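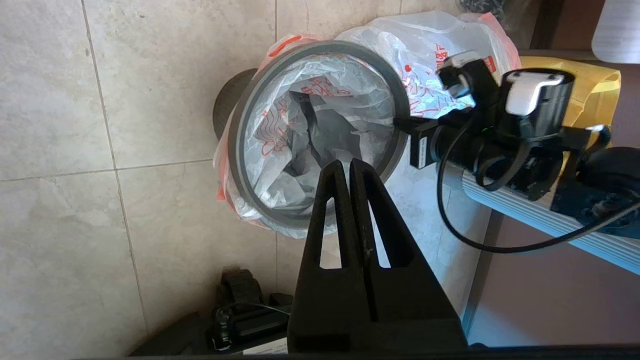 Issue 32

What happens to the things in the bin?

Every home has a bin somewhere. Most have a small one in the sitting room or bedroom and a bigger one in the kitchen. What goes into them has a long way to travel.

First, the bag. A bag inside a bin is called a liner. It keeps the bin clean and makes it easy to lift everything out in one go. Lots of families use old shopping bags as liners. You fold the top of the bag over the rim so that it stays up when something heavy drops in. Some bins have a ring that fits over the rim and holds the bag down.

In the town of Pemcombe, the bin lorry comes early. Roman Malinowski has driven it since May. His round has 300 houses on it, and he empties the lorry at the Edden sorting hall, where the rubbish is weighed and tipped onto a moving belt.

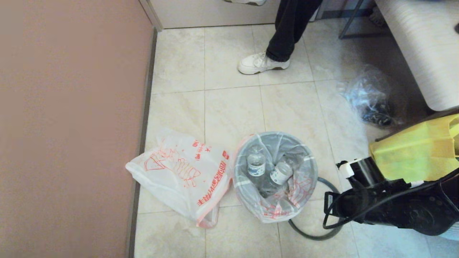

Plastic can be used again if it is kept apart from other rubbish. Bottles are one of the easiest things to sort, as most are made from the same kind of plastic. Two water bottles in a small grey bin, with their caps and labels still on, could both become something new. At Edden they would be squashed flat, chopped into flakes and washed. The labels come off in the wash. The caps are a different plastic, and they float while the bottle flakes sink – so a big tank of water sorts them out.

The clean flakes are melted and made into new bottles, or pulled into thin threads. Threads like these can be turned into fleece jackets, carpets and the stuffing in cushions. The hall at Edden filled 166 sacks with flakes in one week.

Thin bags are harder. They wrap themselves round the wheels of the machines, and then everything has to stop. Bonifacio Miranda works on the belt and pulls them out by hand. It is better to use a bag again at home, or take it to a shop that collects them.

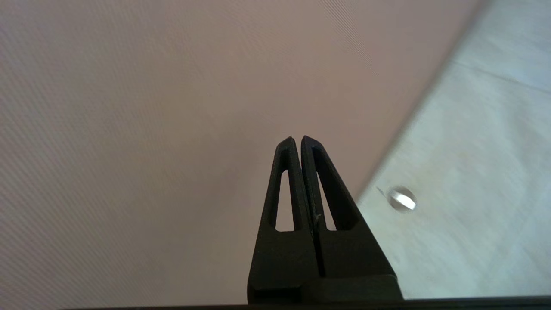 Should I squash a bottle before I throw it away?

Empty it first, then squash it and put the cap back on. A flat bottle takes up less room in the bin and in the lorry.

Words to know

Liner: a bag that goes inside a bin.
Flakes: small, flat pieces.
Sort: to put things into groups.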